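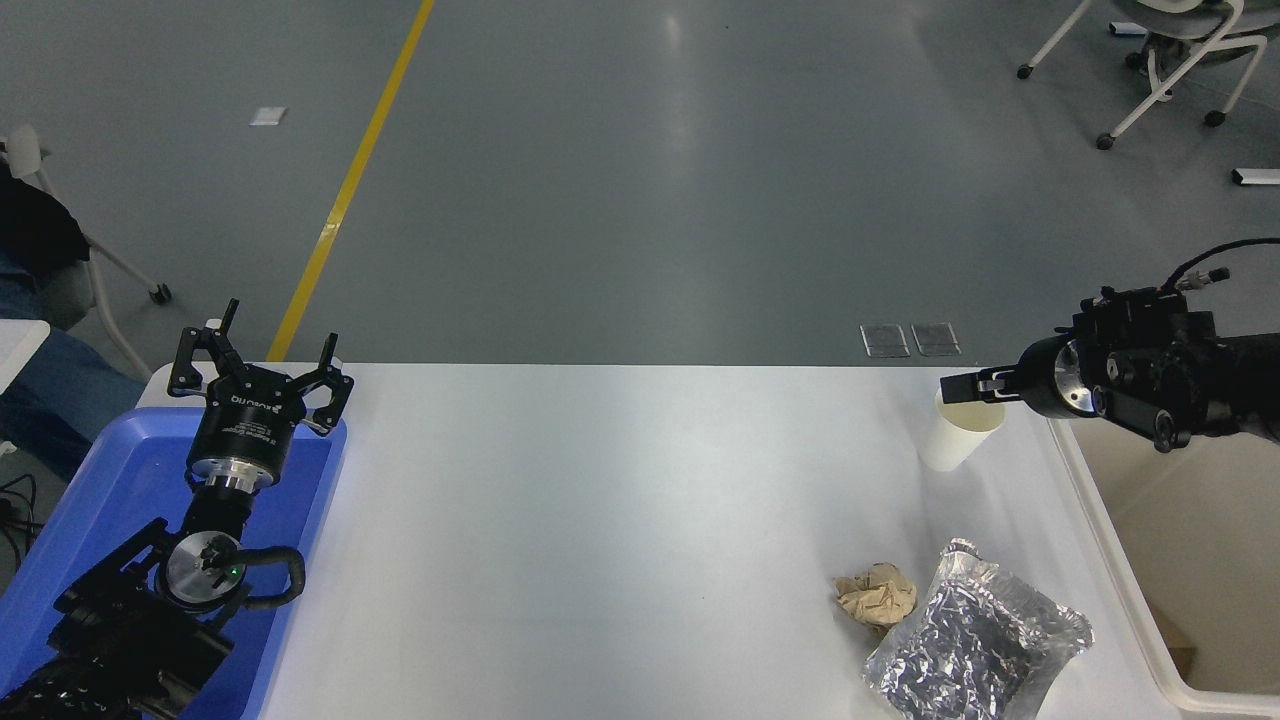 Yellow floor stripe running up to the back of the table.

Notes on the ladder fix at Durnell

I finished the roof hatch ladder at Durnell on Wednesday, 2 visits in total. The old one was a fixed steel ladder bolted to block wall, with the top rung well below the landing. You had to pull yourself up the last stretch by the hatch frame.

Esko Peltonen did the load check. We tested each new anchor to 2,000 pounds and held it for 2 minutes. One on the left rail slipped. The block behind it was hollow, so we moved the bracket down one course and filled the old hole with grout.

Rung spacing is the part people get wrong. Measure center to center, and keep it the same from the floor to the landing. The old ladder had one short step at the bottom where somebody had poured a new slab and left everything else alone. I cut new rails from Skeltton stock and started the layout from the landing down.

The grab bars at the hatch came from Suominen and cost $400 with the brackets. Cheaper ones exist, but the bolt holes didn't match the curb.

Still open: the hatch gate. Iida Kallio wants it self-closing, and the spring I have is too weak. I'm trying a heavier one in December.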